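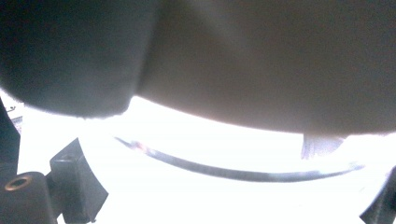 Dark gray and beige rounded surfaces at close range.

Drevo releases Naston 2 firmware for its smart home hub, with local pairing for third-party bulbs

May - Drevo today released version 2 of the firmware for the Naston hub, its controller for Zigbee lights, plugs and sensors. The update moves device pairing and automation rules onto the hub itself, adds profiles for bulbs that report incomplete or nonstandard device information, and changes how the hub selects a radio channel during setup. It is free to all registered owners.

Under the previous firmware, a bulb joining the network was identified by a lookup against an online list of model names. If the name was missing from the list, the bulb was added as a generic device and often lost color or color temperature control. Naston 2 reads the functions that the bulb reports over the radio and builds the control page from those. The model name is used only to apply a correction where one is known to be needed.

The release includes 59 such corrections. Most apply to color bulbs and light strips that accept color commands but do not list color among their functions. Others cover dimmers that report brightness on the wrong scale, and wall plugs that send power readings too often for a network of ordinary size. Corrections are stored on the hub and remain available when the internet connection is down.

Bulbs already paired under the earlier firmware keep their names, rooms and rules. An owner whose bulb was added as a generic device can open its page and select Read Device Again. The bulb must be powered at the wall switch while this runs. Removing the bulb and pairing it a second time is not required in most cases, but it remains the recommended step if the color controls do not appear after a second reading.

Channel selection and resets

During first setup, the hub now scans the available Zigbee channels and selects the one with the lowest measured interference. Earlier units were shipped on a fixed channel. Existing networks are left on their current channel unless the owner starts a change from the Network page. Mains-powered devices normally follow a channel change within 9 minutes. Battery sensors may follow only when they next wake, and some models need a button press.

The update also adds a close-range reset for bulbs that use the standard Zigbee touchlink method. The bulb is placed near the hub, switched on, and reset from the app. This is intended for secondhand bulbs and for bulbs still joined to another controller. Bulbs without touchlink support must be reset by the maker's own procedure, usually a sequence of switching the power off and on. 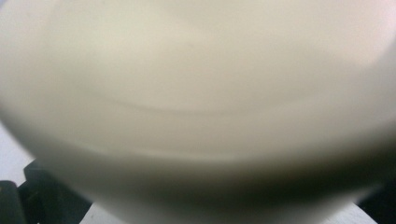 Close view of a smooth, cream-white rounded surface.

Rules and remote access

Automation rules that involve only devices paired to the hub now run without an internet connection. Rules that depend on weather data, phone location or voice assistants still require one. The rules editor marks each rule as Local or Online, and a rule that mixes the two is treated as Online.

Remote access continues to use the Fenance connection service. Owners who do not want remote access can turn it off under Account, after which the hub accepts commands only from the home network. Firmware checks are a separate setting and can be left on.

Testing

The firmware was tested over 6 months at the Athanasiadis laboratory, using bulbs, plugs and sensors bought from ordinary retail stock. The test plan covered pairing, group commands, recovery after a power failure, and operation with the router unplugged. Two known issues remain in this release. Some light strips return to full brightness after a power failure regardless of the saved setting, and group fades may end unevenly when a group contains bulbs from different makers. Both are listed in the release notes.

Availability

Naston 2 is available now from the Updates page in the Drevo app. The hub restarts once during installation, and wall switches and remotes paired through the hub do not respond during the restart. Owners should export a backup before starting - a hub that has been updated cannot load the earlier firmware. Hubs sold in Europe and North America use the same firmware file. Regional differences are limited to the power adapter.

About Drevo

Drevo designs hubs and control software for home lighting and sensors. Release notes, the full list of device corrections and the press contact form are available in the support section of the company's website.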